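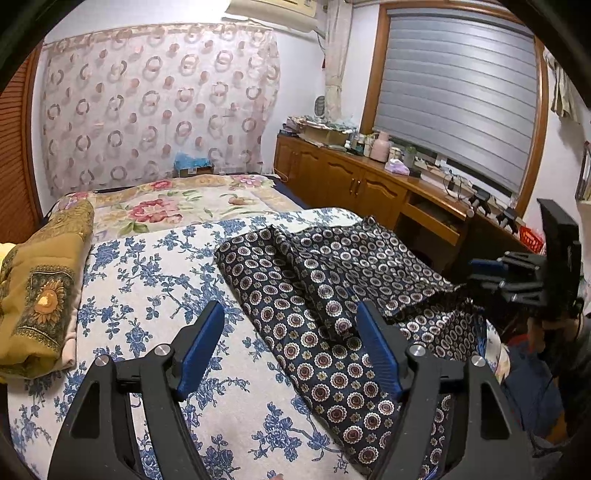
Re: Folding work, and what changes for us
From: Amado Tolentino
Date: 7/14/19

> Will Reltari keep the room staff when the machines fold?
> My team asks me every day.

Dear colleagues,

I try to answer. At Achterberg the folding is now done with two grippers on the bed, and the big blankets with pattern are still the slow part. Our people had to learn new work, and 2 of them got more hours, 3 got less. I think this must be discussed before December.

With regards,
Amado

Contact the list owner | Copyright Curkach | Back to top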